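4.2 Grasp-state estimation from the wrist view

6 min read

The planner in Trurkavero does not track the full shape of the cloth. It keeps a grasp state made of three terms: the width of material between the fingertips, the direction in which the cloth leaves the pinch, and a flag for layered material. All three are estimated from the wrist camera alone. Earlier versions fused an overhead view, but the overhead mask lost the pinch region whenever the arm passed over it, and the fused estimate lagged the controller by 84 ms.

Segmentation is run on a fixed crop placed over the fingertips. Pixels belonging to the robot are removed with a static mask plus a learned term for parts that move relative to the camera. The remaining cloth pixels are split at the pinch line and each side is fitted separately. A fit is accepted when its confidence exceeds 80 percent; otherwise the previous state is held and the lift command is delayed by one cycle.

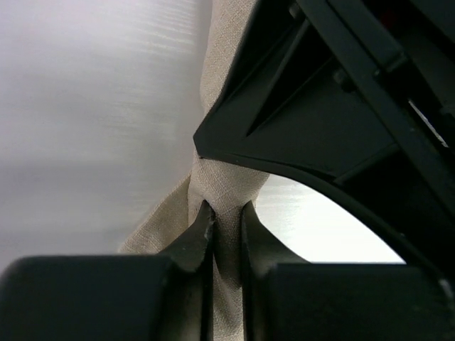
Figure 3. Wrist view with beige fabric gathered between the two fingers. A black robot part crosses the cloth above the pinch, and a flap fans out toward the lower left.

In reviewing a draft, Joyce Nyaga objected that holding the previous state is unsafe when the mask splits the cloth in two, and that the estimator should report the two regions as unlinked until a later view joins them. We adopted this change. Regions separated by a masked part now carry a link probability, and the planner treats any value under 90 percent as a possible second layer.

The change costs little. On the Dalisay test set of 252 grasps, false single-layer labels became less frequent, while the cycle time did not change - the link term reuses features already computed for segmentation. Remaining errors come mostly from flaps with the same color and weave as the main fold, where the boundary has low contrast. Section 4.3 describes the regrasp policy used in these cases.

2 comments | 9 shares

This site uses cookies to remember your reading settings. Accept | Manage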